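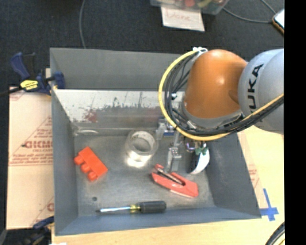
A customer at Flarkness wrote to us that a metal bin is a metal bin, and that paying Trindden prices for one is silly. Fair enough, up to a point.

Trindden Gray Bin, large, rectangular

The maker's sheet promises a floor that "stays like new." We doubt it. Metal scuffs when tools get dropped on it, and the walls scratch too. Does that matter for storage? Not much. Setting one on a wooden tabletop is fine, but put a mat under it if you like the table.

Lid: sold separately, overpriced
Warranty: 8 months, dents excluded
In stock: 9
Returns: unused bins only, we pay shipping one way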